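**Ticket: left hand gripper drifts against right at Cillden bench 2**
Opened by: Kavinda Jayasinghe
Assigned: Shafiq Gazi
Copied: Po-yen Chou, Mahfuz Samarakoon
Opened: 11/11/2025
Status: open, see last entry

### Report (Kavinda)

The left and right hand grippers don't agree with each other. If I hold them facing, jaws nearly touching, the viewer shows them a good bit farther apart than they are. It's fine at the start of a session and wrong later on. The left one also drops out of the viewer now and then for a second or so and comes back in a slightly different spot.

I restarted the Nelar logger twice. It helped both times, for a while. Can somebody look at the left unit? I think the plate on top has been knocked.

### Shafiq

Why the left? You have two units that disagree. That tells you one of them is off, or both, or neither and the software is off. I'd like a reason before I take a screwdriver to anything, because the last time we "fixed" a bent plate on this bench we spent most of a shift on it and the plate was straight.

Questions:

- Does the dropout show up if you swap which hand holds which unit?
- Is the error the same over the whole board or worse on one side?
- What did you change before it started? "Nothing" is not an answer I have ever found to be true.

### Kavinda

Swapped hands. Dropout stays with the unit, so it follows the left one even when it's in my right hand. Error seems worse toward the basket side, but I didn't measure it.

Changed before it started: Po-yen updated the logger. Also we rerouted the cables so they would stop catching on the basket. So not nothing, fine.

### Po-yen

The update touched file naming and the disk warning. It did not touch pose tracking. I rolled it back anyway so we can stop talking about it. Same behavior with the old version — dropout on the left unit after 22 minutes.

### Shafiq

Okay, that makes me happier to leave the software alone, although one run is one run. Please do another with the old version before you put the new one back.

Went to the bench myself. What I did, in order:

1. Checked both plates with a straightedge. Neither rocks. Screws tight on both.
2. Checked the clamp between plate and body. No play that I can feel on either one.
3. Unplugged and reseated every connector on the left unit. One felt easier to pull than the others. I marked it with tape.
4. Ran the Barua self-check. Passed on both. I put very little weight on this, as I've seen it pass on a unit with a motor unplugged.

Then had Kavinda hold the two units face to face close above the middle of the board, with the viewer running, and keep them there while I moved the cables one at a time. 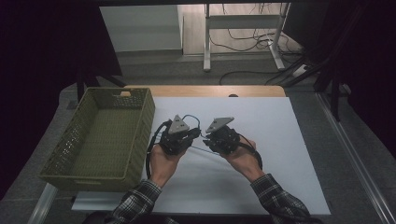
Moving the right unit's cable did nothing. Moving the left unit's cable near the wrist made it drop out, then come back offset. I got that to happen again on the second try and could not on the third, which bothers me. A cable fault you can only reproduce when you're hoping to see it isn't worth much in a ticket.

So: cable is the suspect. It is not the answer yet. Nobody order parts.

### Mahfuz

I already ordered a cable from Ramum this morning after reading Kavinda's first note. Sorry. We'll need a spare anyway.

### Shafiq

Of course you did. All right.

Before it gets here I want the following done with the old cable still in place, otherwise we will swap it, the problem will hide for a week, and we'll close this and open it again in January.

- Tape the left cable to the sleeve so it can't flex at the connector. Leave enough slack for the wrist to turn all the way. Run a normal session.
- Take the tape off and run the same session again, same person, same motions.
- Write down the time of each dropout. Real times off the log, please. "A few" doesn't help me.
- Do the face-to-face hold at the start and end of both sessions and save the distance the viewer gives.

### Kavinda

Done. Both sessions were 40 minutes, me holding, basket pick and place.

| Session | Dropouts in log | Start hold | End hold |
|---|---|---|---|
| Cable taped | none | agrees | agrees |
| Cable loose | 2 | agrees | off, viewer reads too wide |

In the loose session the end hold went bad right after the second dropout and stayed bad until I restarted the logger. That matches what I saw before. I think it's 99 percent the cable.

### Shafiq

That's a nicer result than I expected and I'm still not giving you 99. You ran taped first and loose second, so anything that gets worse as the bench warms up would look just like this. Run them again in the other order.

Separate point, and this one annoys me more than the cable. Why does a one-second dropout leave a permanent offset? The unit should come back where it is, not where it was plus an error. Po-yen, when a unit reconnects, does the logger take a fresh reference or keep the old one?

### Po-yen

It keeps the old one and carries on from the last good pose. I had assumed a gap that short wouldn't matter. If the hand moves during the gap, the motion is lost and everything after it is shifted. I can make it take a new reference on reconnect, or flag the recording and stop. Which do you want?

### Shafiq

Stop. I don't want it quietly patching over a gap in a file that somebody will use later. Make it loud.

That also means every recording since the cables were rerouted has to be checked for dropouts. The motion before the first dropout should be usable, but I'd look at a handful by eye before believing that.

### Karthik Jayawardena

Joining from the data side. I can search the logs for reconnect events and give you a list of affected files. Please don't delete any of them. If the gap is logged we can cut the file at that point.

### Kavinda

Reverse order done. Loose first: dropped out again, end hold off. Restarted the logger, taped, second session: no dropouts, end hold agrees.

Ramum cable arrived as well. I have not fitted it.

### Shafiq

Good, thank you for waiting. Warm-up is off my list and the plate was never on it.

Fit the new cable on the left unit. Leave the strain relief on — on both units, not only the one that misbehaved. Route the left cable along the wrist with a wide bend and check that it doesn't pull at the connector when the hand reaches over the basket. Keep the old cable, tag it with this ticket, and don't put it back in the spares drawer, where somebody will find it and use it.

I am not closing this. It stays open until we have:

- [x] New cable fitted
- [ ] Full session with no reconnect events, with the tape off for the test
- [ ] Logger stops on reconnect (Po-yen), tested by pulling the plug on purpose
- [ ] List of affected files (Karthik)
- [ ] Face-to-face hold added to the bench start and end sheet (Kavinda)

If the untaped session drops out with the new cable, the fault is in the socket and we start again from the connector I marked.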